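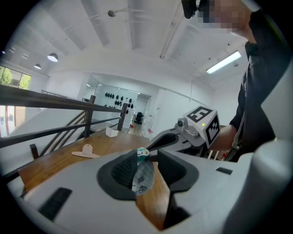 September 28, 2024

Cloth day! I've been putting this off since March, when the old Zirham fingers kept letting go of anything thin and I got so grumpy I went back to hard parts. Today I finally did it properly, at the wooden table by the stairs, one gripper in each hand and the screen in my lap. The left one has the firmer springs and the right one the softer set Starach sent us from Toledo, and I wanted to feel them side by side before I wrote anything official. 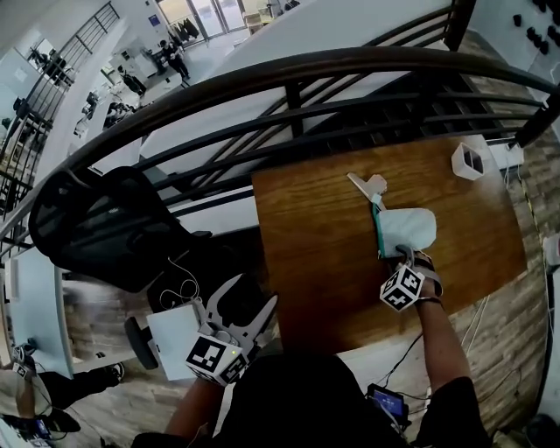
The softer springs win for me, no contest. With the firm ones I was squeezing so hard that my thumb gave up before the cloth did, and I only got through 20 picks before I had to shake my hand out. The right one just sort of closes and stays there — I could think about where the cloth was going and forget my fingers. I do miss the snappy release, though. The soft ones let go in their own sweet time.

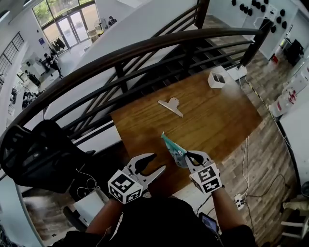 Tracking dropped out 3 times, always when I twisted my wrist to come in low. I think I turn the marker cube too far around when I do that (bad habit, I know). Tomorrow I'll try it with my elbow out and see if the dropouts go away. The clip can wait until then too, I want a fair go at metal with both sets.

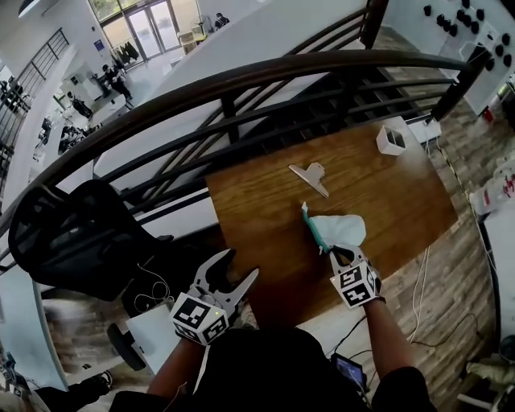 Paweena Yimyam
Gripper testing, Virerstead

Pressing cloth flat is so much harder than picking it up! I keep wanting to use my palm. Note to self: ask Starach for 2 more of the soft springs, so I can run both hands the same, and then bring a cushion for that chair.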